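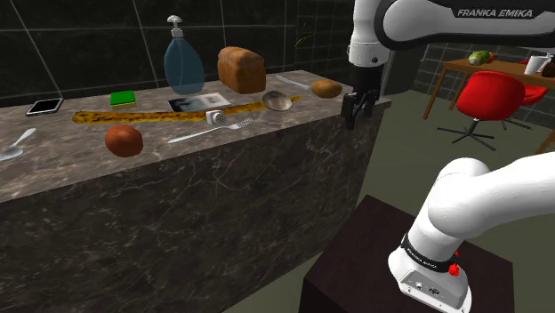

Trivilau - corpus de recettes familiales transcrites

Version 2

Présentation

Trivilau réunit des recettes manuscrites recopiées à partir de cahiers de cuisine, avec leur orthographe d'origine. Le fonds de départ vient des cahiers Ramasamy, complétés ensuite par ceux de la collection Wernuvier. Les textes sont en français, avec des mots tamouls et créoles laissés tels quels.

Contenu du dépôt

recettes/ : un fichier texte par recette, en UTF-8
index.csv : titre, cahier, page, langue principale
mesures.csv : équivalences des mesures anciennes (verre, pincée, cuillère à bouche)
gerkton/ : le script de normalisation

Plan de travail en pierre veinée, vue de synthèse.
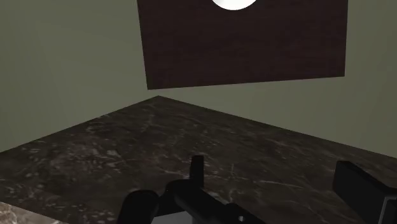 Plan de travail sombre à veines claires.

Format

Chaque fichier commence par 8 lignes d'en-tête, puis vient le texte de la recette. Les ratures sont notées entre crochets, les mots illisibles par un point d'interrogation. Quand une recette a été corrigée plus tard d'une autre main, les deux états sont conservés - le plus ancien d'abord.

Utilisation

Lancer gerkton sur le dossier recettes/ pour obtenir une version à l'orthographe modernisée. Le traitement complet prend environ 2 minutes sur un portable ordinaire. Les fichiers d'origine ne sont pas modifiés.

Limites connues

Les temps de cuisson manquent souvent et n'ont pas été ajoutés. Les conversions de mesures sont indicatives, surtout pour le verre, qui change d'un cahier à l'autre. Les noms de poissons n'ont pas été harmonisés. Les pages tachées du cahier Wernuvier restent à relire.

Licence et contact

Réutilisation libre avec mention de la source. Les noms de personnes cités dans les marges ont été remplacés par des initiales.

Transcription et maintenance : Lakshmi Thevar. Pour signaler une erreur, ouvrir un ticket avec le nom du fichier et la ligne. Les corrections sont intégrées en août.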